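Notes for the regional airports session, 27/03/2023. Slot is short, skip the intro slide if they're running behind.

**Start**

I was asked to talk about whether small airports should sign up for app-based car sharing in place of a rental desk. I'll say up front that I'm not sold. I've read the Evemance proposal twice and I still can't find the page that says who picks up the phone when a passenger lands at night and the car won't unlock.

(Pause here. Somebody in the room has had this call.)

**What's being offered**

- Evemance puts cars in our lot. Passengers book and unlock with a phone.
- No desk and no staff in the terminal.
- The airport gives up parking spaces and gets a share of each booking.
- Contract runs 60 months. Ask the room if anyone has signed anything that long with a company this young.

The sales deck says the service "removes friction for the traveler." Fine. I'd like to know which friction. At Kustau the rental desk is one counter next to the vending machines, and the line is usually one person long.

**The Kustau numbers**

Slide 4. Last May we had 448 rental pickups. Of those, 67 were people who walked up with no booking at all. They got off the plane, saw the counter and asked for a car. Evemance counts them as future app users. I count them as people who may well call their brother-in-law for a ride.

Don't get dragged into the summer forecast. It's their forecast and they can defend it.

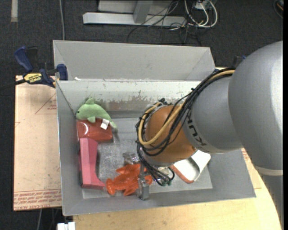
**Parking**

They want the row closest to the door. That row is where the short-stay money comes from, and the proposal treats it as if it's sitting there doing nothing. When I asked about using the gravel lot past the hangars, the answer was that customers won't walk that far. Our rental customers walk that far now. In February, with bags.

If someone brings up electric cars: the plan has chargers in it, but read the footnote. The airport pays for the electrical work. I asked for an estimate and got a brochure.

**Cleaning and damage**

Two things I'd want in writing before anything else.

1. Who cleans the cars, and how often. The draft says "as needed." Needed according to whom?
2. What happens when a car comes back with a dent and the next customer is already standing beside it. Their answer is photos in the app. I've tried taking a photo of a dark car in our lot after sundown. Good luck.

**What about Fuchs?**

Fuchs is the local dealer that runs our desk today. They aren't perfect. Their cars are older, the website is bad, and they close too early for the last flight. But they'll leave a key in the lockbox if you call ahead, and the daily fee to the airport, 125 dollars, shows up on time. I'd push them on the hours before I'd replace them.

Skidside tried both side by side, a dealer desk and an app, and I've heard it called a success. I asked for the figures and was told they're still being put together. Maybe they're great. I'll change this slide when I see them.

**Questions I expect**

"Aren't you just against new things?" No. Give me a one-year trial, in the gravel lot, with a phone number that a person answers, and I'll recommend it myself.

"Won't younger travelers expect an app?" Could be. Ask for bookings by age from a small airport, since all they showed us was big-city data.

"What does the airport lose by trying?" Go back to the contract slide and read out the exit clause. Read it slowly.

Handout is the one-page fee comparison. Leave the stack by the coffee.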